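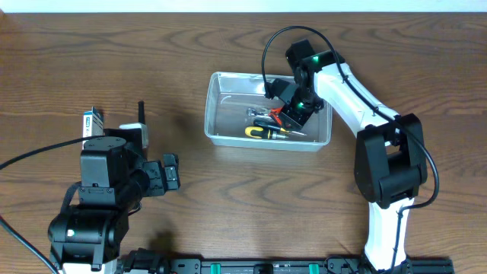 A yellow-handled screwdriver in a clear plastic bin.

Udley Health Screening Day: your questions

Do I need a full body check if I feel fine?
Probably not. Plenty of private firms will sell you one, and the leaflets that came through doors in Udley last month quote prices up to £2,185. For that you get a long list of numbers, a few of which will fall outside the normal range by chance alone. Then come the repeat tests. Ask what would be done differently if a result came back high. If the person selling it can't tell you, keep your money.

So why are you running a screening day?
Fair question, and some of us asked it too. We offer blood pressure, a pulse check and a chat about diabetes risk. Those are cheap, quick and lead to treatment that has been properly tested. We turned down offers to add allergy panels, hair analysis and a "metabolic age" reading.

Who can come?
Adults registered with the Bellska or Rostham surgeries. There are 200 places. If you already have your blood pressure checked regularly, please leave the slot for someone who doesn't.

How long does it take?
Allow 34 minutes, including the wait. That was the average last December, when the hall was cold and the queue went out of the door, so it may be less.

My reading was high. Should I worry?
One high reading in a strange room after climbing the hill from the bus stop tells you very little. You will be asked to sit quietly and have it done again. If it is still raised you'll get a form to take to your surgery, and they will usually want readings taken at home over several days. A very high reading, or a high one with chest pain, a bad headache or blurred vision, is different and will be dealt with there and then.

Is my watch good enough?
We wouldn't rely on it. Bring it if you like and compare. An upper arm cuff that has been checked for accuracy is still the better bet.

Are you paid by Kimaro?
No. Kimaro lent us 17 chairs and asked to put supplements on the front table. We took the chairs.

Do the supplements work?
Which ones, and for what? Vitamin D in the winter months is sensible for most people. For "immune support" blends we have yet to be shown a decent trial. Some herbal products also interfere with blood thinners and other medicines, so tell the nurse what you take.

What happens to my results?
You get them on a card. Nothing goes to your surgery unless you agree.

Who do I complain to?
Lefteris Panagiotou, who runs the day. Write to him care of the Rostham surgery. He does reply, though not quickly.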